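**Flila bulbs: is the 10-year claim worth anything?**

**matubbar_fan** wrote:
Store wants 84 bucks for the Flila set. Box says they'll last 10 years. Anybody had them long enough to know?

**dristia52** wrote:
I doubt it. Mine went in last October and two already flicker. "Up to" is doing a lot of work on that box.
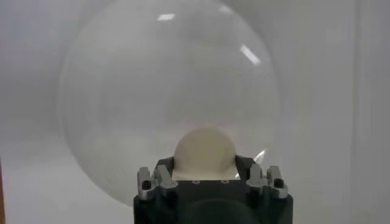 Also, the rating assumes a few hours a day. Who runs a porch light like that?

**butavow** wrote:
Disagree. Flickering is usually the dimmer. Did you swap it?

**dristia52** wrote:
No dimmer on that circuit. Try again.

**matubbar_fan** wrote:
So I'll buy the cheap ones and keep the receipt.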